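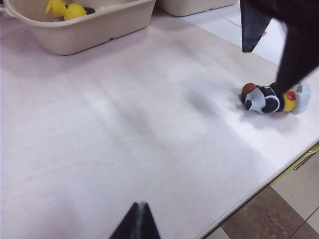
Automation & Robotics > Safety and good practice

What are your house rules for picking small glossy toys with a soft two-finger gripper?

Asked February 25, 2025 by Ekrem Aydoğan

Hi all! I look after a tabletop arm that sorts little collectible figures into pulp trays, and I've been told to write a one-page "good practice" sheet before the new people start in June. The trouble is I've done it by feel for so long that I don't know what counts as a rule and what's just my habit. My draft says clear the table, home the arm, no hands near the fingers while it moves. What am I missing? Is there a limit on clutter near the arm?

2 answers

Severin Pfister
Fun one! At Brillonham we had a sheet like yours and it grew to 7 rules, which was too many (people stopped reading after the second). The ones I'd fight for: grip low on the body and stay off anything that sticks out, like ears, hands or a ball. Set your force limit on the most delicate figure you own and leave it there for the whole shift. And write down who is allowed to change it!

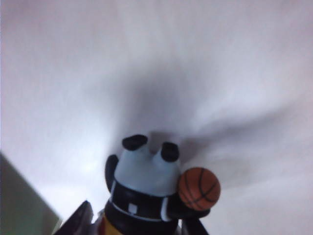 Low grip on the figure with the basketball.

For clutter I'd put tape on the table and call everything inside it the arm's area. Loose cables, paper and cups go outside the tape, and that includes your own pen. We also check the finger pads every 4,000 picks, but that number came from our own wear log, so please keep your own.
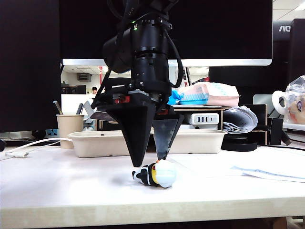

Fingers above a figure lying on its side.

Oh, and do a proper risk assessment first. ISO 12100 is where I'd start reading. A house sheet doesn't replace it.

dudek_90
just put the e-stop where you can reach it sitting down. everything else is common sense imo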